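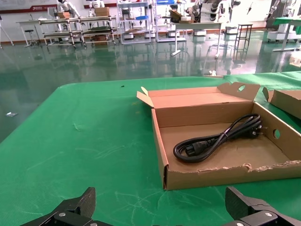 Venero progress report, April
Prepared by Kevin Flanagan for Brurnonari

The second playable build of Venero went to outside testers this month. It has the full harbor map, the two-player mode and a first pass at the night missions. The third night mission still ends early if both players leave the boat, so we turned it off in the tester build.

We sent out 251 keys. Testers filed 1,714 reports through the in-game form, and about half are repeats of the same inventory bug. Tanasarn has finished sorting them. The inventory fix is in and will go out with the next build.

Frame rate on the older console is below target in the market district. The crowd code is the main cost. We cut the number of walking characters there and will measure again before changing the lighting.

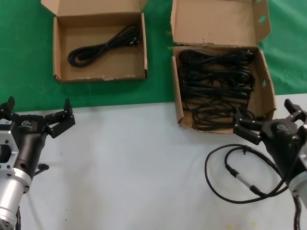
Sound is on schedule. Vemari delivered 12 of the music tracks and all of the boat engine loops. Voice recording has moved back by 3 weeks, and the budget line for studio time stays the same.

Spending is within the approved amount except for hardware, which ran over after we bought a second set of test machines. I will send the receipts separately. 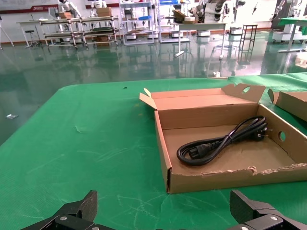

Test hardware is now tracked in one sheet, down to the cables. Power leads are listed one by one, like the black cord coiled in its cardboard box with a twist tie around the middle. Controllers and headsets still need to be added.

Next month: inventory fix released, market district measured again, night mission three turned back on. We need your decision on the German and French text before the next build is locked.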